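Chapter 4
Cabinets, Shelves and the Shared Office

2021-02-27
By Hui-mei Yuen
9 min read

Most small offices own more storage than they use well. A survey of one floor at Davaleo, a translation firm with 18 desks, found 3,061 separate items kept in cabinets and drawers. The people working there could name the location of fewer than 700 of them. The rest had been put away once and left.

This chapter deals with closed storage at or below counter height. Open shelving was covered in Chapter 3, and archive rooms come later, in Chapter 6. By the end of the chapter you should be able to plan the contents of a base cabinet, write a simple contents list, and decide which items should be moved out to a desk or a store room.

4.1 What a base cabinet is for

A base cabinet sits under a countertop and is closed by one or two doors. It is deep, low and rather dark. Things at the back are hard to see from a standing position, and things at the front tend to hide them. For this reason a base cabinet suits items that are fairly large, used once a week or less, and easy to recognize by shape or color. Binders do well in it. So do folding items, spare trays and boxed supplies. Loose pens, adapters and keys do badly.

The counter above is a separate matter. In many offices it becomes a second desk, and papers left there tend to end up in the cabinet underneath without any decision being made. Keep the two apart in your plan.

4.2 Placing items

Start with both doors fully open. Flat items such as binders can go at the back of a shelf, with any label facing out. Folding items should be folded before they go in - an open one takes up room that the next person will need. Anything bulky or angular is easier to handle with a grip on each side, held level, and with nothing else standing in the opening. 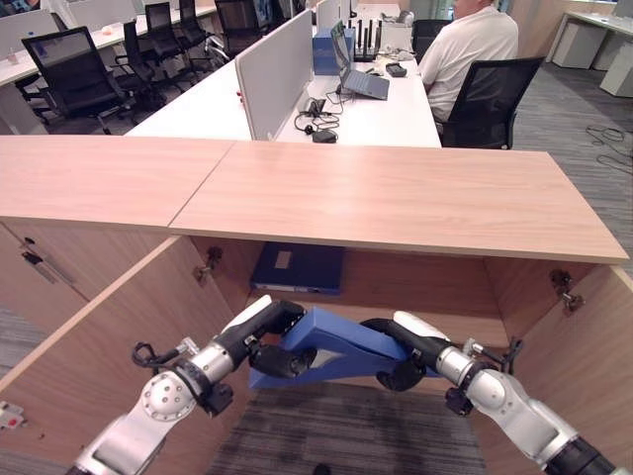
Sabbagh disagreed with the advice on binders and wrote that they belong upright at the front, where the spine can be read without kneeling, and that the back of a shelf should be kept for things wanted once a year. Both methods are in use. The choice depends on how often the binder is opened, and Exercise 2 asks you to test each one for a week.

4.3 The contents list

A contents list is a single sheet fixed to the inside of a door. It gives the name of each item, its shelf, and the date it was last checked. Keep the names short and use the words people in the office already use. If everyone says "the blue folder," write that.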